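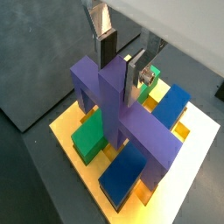
## Assembling the block model on its base plate

Place the base plate on a level work surface. Sort the blocks by colour, and keep the tall purple column apart until step 2.

1. Set the low blocks on the plate, including the green pair on opposite sides.
2. Stand the column towards the middle and lower the purple structure squarely into position. The green blocks should not shift.
3. Check that each purple leg rests flat.

To dismantle the model, lift the purple structure straight up by the column. Return all parts to tray 11. Missing blocks should be reported to Zdeňka Šimek, Room 304.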